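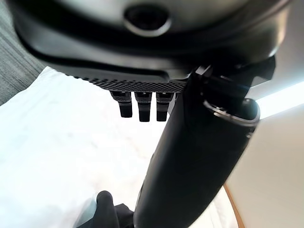
Bright band on the rim of the silver ring; softer highlights on the matte black plastic.

Ticket 1571
Queue: Surkurell Building Support, lighting
Site: Premville
Room: 241
Opened: 14 Dec 2024
Priority: normal
Status: resolved, one follow-up item open
Subject: Glare and flicker at the long bench after panel replacement

Reported problem

Two separate complaints from the same bench, logged together by the front desk.

1. Glare off glossy and metallic surfaces. Users on the window side see a hard reflection from the new ceiling panel when they look down at the work. Gauge faces, steel rules and the clear lids of the parts boxes are named as the worst.
2. Flicker. Intermittent, usually in the first minutes after the room is switched on. Reported at the same bench only. The corridor and the adjoining store are not affected.

The old fixture was a two-tube fluorescent unit with a prismatic cover. It was replaced in September with a Ravn flat panel on the existing ceiling box. The request form for that work asks for 400 lux on the bench top. It says nothing on glare or on where users sit.

Initial checks

Wall dimmer found at full. Panel warm-up normal, no visible dark segments, no discoloration at the edges. Frame seated correctly in the ceiling grid on all four sides. Safety wire fitted.

Light level at the center of the bench read well over the requested 400 lux with the dimmer at full and the blinds closed. The level fell off toward the wall end but stayed above the request along the entire working length. The meter was laid flat on the bench top for all readings. Readings taken by hand at chest height are in the desk's notes from the first call and should be ignored.

Flicker not reproduced on the first visit. Room had been switched on before arrival, so the driver was already warm.

Glare, notes

Confirmed by eye from both window-side stools. A steel rule placed flat at the front edge of the bench returned a clear image of the panel. Turning the rule a few degrees moved the reflection off the seated position, but the next object along picked it up. Matte items (cutting mat, black storage trays, the rubber feet of the vise) caused no complaint.

In attachment 1 the same difference between finishes can be seen. The metallic ring shows a concentrated bright band at the rim. The long black cylinder is slightly glossy and carries a gentle sheen along its length. The matte housing at the top shows soft gray highlights where the light falls on the curve. The attachment is not a measurement and does not establish which light source is responsible. The by-eye test above is the one to rely on.

Blinds were then opened and closed with the panel off. Daylight produced no reflection at the window-side stools at the time of the visit. Panel alone, blinds closed: reflection present. Desk lamp alone: reflection present only with the lamp head pulled fully forward. Users report that they leave the lamp pushed back.

Cause of complaint 1: bare flat panel directly over the front half of the bench, running at full output, with no diffuser beyond the panel's own sheet.

Actions, glare

Step 1. Dimmer reduced to 80 percent. Center of bench still above 400 lux. Reflection weaker but still objectionable from the nearer stool.

Step 2. Dimmer left at 80 percent and a Nerkemis microprism sheet laid over the face of the panel, inside the frame. Sheet supplied oversize and trimmed along one long side. Textured face down. The first attempt had it the other way up, which made the reflection sharper and cast a faint grid on the wall.

Step 3. Bench moved toward the wall so that the panel no longer sits over the front edge. The power strip on the underside had to be unclipped first; its cord is too short to travel with the bench. Strip reattached at the second pair of clips. Leveling feet readjusted, two were off the floor after the move.

Step 4. Light level measured again after steps 2 and 3. Center of bench just above 400 lux. Wall end slightly lower but still acceptable to the users for the work done there, which is mainly sorting and labeling.

Result: reflection on the steel rule now broad and dull from both stools. No image of the panel edge. Users asked to work a normal session before confirming.

Flicker, notes

Second visit made before the room was in use. Panel switched on from cold at 80 percent. Flicker observed almost at once, irregular, stopping and restarting several times before it settled. Repeated after a cool-down with the dimmer at full: no flicker. Repeated at 80 percent: flicker again.

Dimmer is the original wall unit from the fluorescent fixture. Label partly painted over, type not readable. Panel driver is listed by Ravn for trailing-edge dimmers only. Neutral conductor at the wall box found tight. One line conductor at the ceiling box was under the terminal screw by its tip only. Stripped back, reseated and pulled to check.

After reseating, cold start at 80 percent: flicker still present but shorter. The loose conductor was therefore a contributing fault and the dimmer remains the main one.

Temporary dimmer bypass fitted at the wall box. Cold start with bypass: no flicker on three starts. Output is at full with the bypass in place, so the glare result above does not hold until dimming is restored.

Replacement dimmer, trailing-edge, fitted from van stock on the same visit. Minimum level trimmed up slightly to stop dropout at the bottom of the range. Set to 80 percent and marked on the plate with a pencil line. Three further cold starts, no flicker.

User confirmation

Bench users report no flicker since the dimmer change. Glare described as fine at both stools. One request to turn the parts boxes so that the lids face the wall; done by the users. One comment that the wall end is now dim for reading small labels. See follow-up.

Follow-up item

Under-shelf strip light for the wall end, to be quoted separately. Do not raise the panel above the pencil mark to compensate. If the panel is replaced again, transfer the Nerkemis sheet and note the orientation, textured face down.

Parts used: one dimmer, one microprism sheet, two cord clips.

Returned to stock: none. Old dimmer disposed of.

Room drawing for 241 still shows the bench in its earlier position. Update requested.

Surkurell Building Support, Premville | Contact the service desk | Copyright Surkurell | Back to top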